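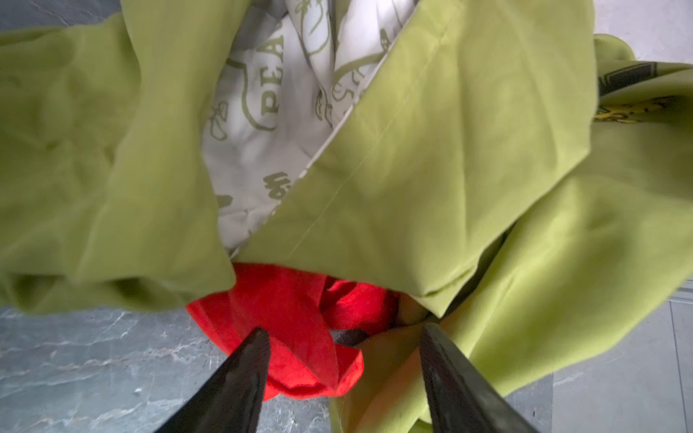
How many sets of bed linens do I really need for a two-bedroom summer rental?

Zdenka Angelovski
Posted 4 April 2018, viewed 1,841 times

Hi everyone! My husband and I are about to start renting out the downstairs of our house in Trastovico (two bedrooms, one double bed in each, plus a pullout in the living room that I'm hoping people will mostly ignore). Guests leave at ten in the morning and the new ones can come in from three, so I have five hours to clean the whole place and get the beds made.

My problem is the linens. I have one washer, no dryer, and a clothesline out back that gets good sun until early afternoon and then sits in the shade of the neighbor's wall. Last summer we did a trial run with my cousins and I was ironing damp pillowcases at 2:45 while they stood in the driveway with their suitcases. Never again!

So how many sets per bed do you keep? I keep reading two, but that seems tight if it rains. And do you go all white or is color okay? I already own a lot of colored stuff and I hate to buy everything new, but my sister-in-law says guests don't trust sheets that aren't white. I'm also confused about thread count. The store in Ho wanted to sell me something very fancy that took my breath away when I saw the price tag.

Any advice welcome, I'm a total beginner at this.

2 replies

Fatos Halilović

Three sets per bed. One on the bed, one in the wash, one folded in the closet. I tried to get by with two my first season and it worked right up until a kid spilled grape juice on a mattress at nine at night, and I ended up giving them the sheets off my own bed.

For the pullout, two sets is plenty. Keep them in a zippered bag with the extra pillows so you aren't hunting for them.

Thread count: don't go crazy. I buy plain 200 cotton percale and it dries on the line much faster than the heavy sateen stuff I got as a gift. It wrinkles more, but if you shake everything hard when it comes out of the washer and hang it by the hem you can skip the iron, except on pillowcases. Check your duvet sizes too before you order. Mine are 210 long and I bought a whole stack of covers that were too short, which was a fun afternoon at the post office.

On the white question, I use white because I can wash it hot and bleach out sunscreen and makeup. But I know people who use colors and get perfectly nice reviews. Use what you have for this summer, and when something wears out replace it with white if you still feel like it. Just wash the bright ones by themselves the first few times.

One more thing, strip the beds before you do anything else. Start the washer, then clean the bathroom, then the kitchen. I do floors last, walking backward out the door. If you have stone floors stay away from vinegar, it eats into marble and leaves dull spots.

grongate_gal

what he said lol. also label the shelves. mine say DOUBLE and PULLOUT in marker because my helper kept mixing them up. there's a laundromat in Trirnby that will do a wash and fold if you call ahead, not cheap but good to have the number when it rains for a week

Zdenka Angelovski

Thank you both so much! Three sets it is, and I'm keeping my colored ones for now (sorry, sister-in-law). I didn't know that about the Trirnby place either, I'll call them tomorrow.

Fatos, I'm glad you mentioned vinegar, because I had a whole spray bottle mixed up and ready to go. We do have marble. I'll get one of those neutral cleaners instead.

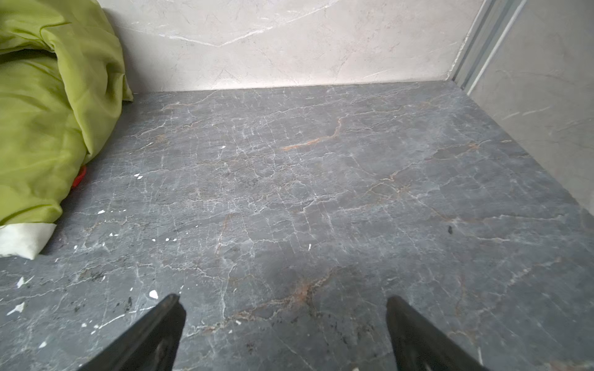

Our floor, gray marble with white and orange veins

Do you rinse with plain water after the cleaner or just let it dry?

Fatos Halilović

Rinse, and change the water once. Then dry it with an old towel if you have the time. Good luck with your first guests!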